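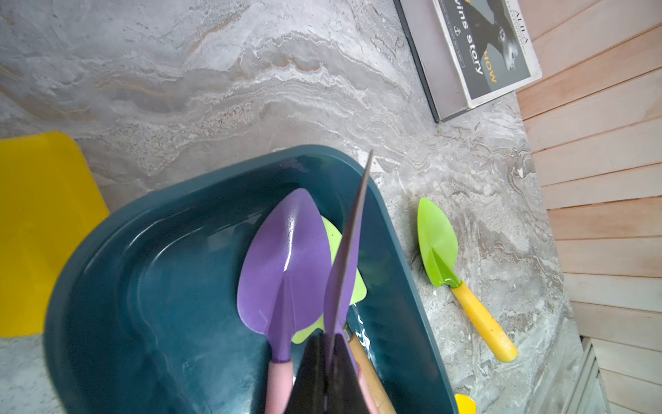
Figure 3. Hand trowels at the washing station, with a teal basin on the marble counter.

Unit 3: Cleaning and Storage of Hand Tools
Cestby Horticultural Program, Introductory Practice
Course lead: Shiuli Fakir. Practical instruction: Koen Bosman.

Purpose of the unit

Students are expected to return every hand tool in a condition fit for the next class. This handout covers the washing, drying and storage of trowels, hand forks and dibbers. Pruners and other cutting tools are treated in Unit 4 and must not be placed in the washing basins at any time.

Soil left on a blade holds moisture against the metal and can carry disease from one bed to another. The second point is of particular concern at Cestby, where the seedling benches and the outdoor beds at Drelldale share one set of tools.

Terms used in this unit

Blade: the working part of the trowel. Several of the blades in Figure 3 come to a point, and a raised ridge can be seen along the middle of the purple one and of the green one on the counter. Soil packs along both sides of such a ridge, and the brush should follow it from shank to tip.

Shank: the narrow section between blade and handle.

Collar: the short fitting where the blade meets the handle on some trowels. The green trowel with the yellow handle has one. Grit collects at this joint and is often missed in a quick rinse.

Procedure

1. Knock off loose soil over the compost bin before coming indoors. Soil must not go down the sink.
2. Place tools in the basin with the blades together and the handles toward you.
3. Add enough warm water to cover the blades. Wooden handles should remain above the water line. Prolonged soaking raises the grain and loosens the fit at the shank.
4. Brush each blade on both faces, then the shank and collar.
5. Rinse under the tap and dry at once with a cotton cloth.
6. Wipe bare metal with a light coat of linseed oil. Painted or coated blades do not require oil.
7. Disinfect any tool used on diseased plants with 70 percent alcohol, and allow it to air-dry before storage.

Handle colors have no bearing on where a tool is stored. Trowels hang blade down on the Dolden rack, and hand forks go in the drawer beneath it.

Care of the counter

Marble is marked by acids. Vinegar, citrus cleaners and commercial rust removers are not to be used at this station – rust is treated at the workshop bench only, under the supervision of Bram Nijs. Grit should be lifted with a damp cloth and never dragged across the surface.

Assessment

Each student will clean and present three tools, one of which must have a wooden handle. Marks are given for the blade, the joint and the dryness of the handle. Ghazal Abbasi will post the order of presentation outside Room 346.

Reading

Kontogiannis course reader, chapter on tool maintenance. Copies may be borrowed from Liên Lò at the front office and are due back before the December break.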